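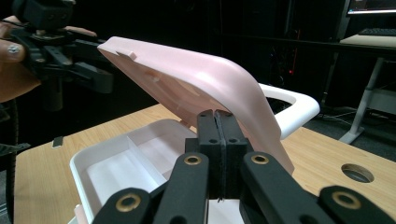 **Left finger on a hand-held gripper closes late after I swapped the bushings. What did I miss?**

Hi everyone, and thanks in advance for reading all of this (I do go on a bit). I look after the hand-held grippers at our shop in Lavville. They're the kind with two black fingers in the middle that come together when you squeeze, and four linkage arms, each with a brass bushing in its pivot hole. We mostly use them in pairs on light plastic parts, lids and trays and that sort of thing, one gripper at each end.

One of them, which we call Marti, had been getting floppy. I keep a cycle log for every tool, and Marti was at 3,504 cycles with the bushings it came with. So last night I took it apart on the bench, pressed out all four, pressed in new ones from a Pokavell kit, and put it back together. It looks lovely. It even feels tighter, no more rattle!

But now when I close it slowly, the right finger gets to the middle first and the left one follows a moment behind. On a stiff part you'd never notice. On a thin lid the right finger pushes the edge over sideways before the left one arrives, so the lid ends up twisted and whoever has the other end has to turn their wrist to make up for it. Close it fast and it's almost fine.

What I've tried so far:

- swapped the two fingers left for right (the lag stayed on the left side)
- backed off the finger screws and snugged them again
- a drop of light oil on every pivot, which I may regret

I'm reluctant to take it all apart again if there's something simple I should look at first. Has anyone run into this?

*Posted by lavville_bench, 23 April 2025*

---

**pivotpoint77**

Hello, and what a nice clear write-up! Swapping the fingers was a good move, because it tells you the trouble is farther down, in the arms or the pivots.

My money is on one of the two left bushings being a hair too tight. When you press a bushing into a plastic arm, the plastic squeezes it and the hole gets a little smaller. Usually it's so little that the pin still turns freely, but if one arm was molded a touch undersized, or the bushing went in slightly crooked, you get drag on that side. The finger lags when you go slowly and catches up when you pull hard, just as you describe.

You don't need to strip the whole thing down. Try it this way:

1. Take the pin out of the outer left pivot only. Hold the arm flat and drop the pin through the bushing by itself. It should slide through under its own weight.
2. If it hangs up, look at the bushing from the side. The rim should sit flush with the arm all the way round.
3. If it's crooked, press it back out and start over with the arm fully supported underneath. I use a flat block with a hole drilled in it, and I go slowly.
4. If it's straight but tight, run a hand reamer through, a couple of gentle turns, then wipe it out and try the pin again.
5. Put that one back and do the inner left pivot the same way.

Please don't be tempted to open up the hole in the plastic instead! I did that to an arm last November and the bushing walked out within a week. I had to order a new arm and felt very silly.

About the oil: wipe off what you can. On our tools it collects dust and turns into a gray paste, and it finds its way onto the finger faces sooner or later, and then you're chasing slipping parts too. We run ours dry.

---

**wometti_floor2**

check your screws, ours did this and it was a loose screw

---

**old_toolcrib**

I agree with pivotpoint, but I'd add one thing to look at while the pins are out. We have a row of these on the Wometti line, and 2 of them came back from a bushing change with the same lag. In both cases the bushings were perfect. The inner and outer arms on one side had been put back in each other's place. On our version they look so alike that you can assemble it that way and it closes, only a bit out of step. Lay the left pair on top of the right pair (flip one set over, of course) and see that the holes line up. It takes a minute and you may save yourself the reaming.

For your log, we used to wait for the rattle, and now we change bushings as a full set of four. The earliest we've had one go sloppy was 1,676 cycles and most are due by 2,347, so you got good mileage out of that first set. I put a dab of paint on each left arm before I take anything apart, and a second dab on the outer one. It isn't pretty but I haven't mixed them up since.

---

**lavville_bench**

Oh, you are both wonderful. The arms were in the right places, but the pin wouldn't drop through the inner left bushing at all, and once I had a good light on it I could see the rim standing proud on one side. I've ordered a reamer and I'm making the block with the hole tonight. The oil is wiped off. I'll write again when it's back together!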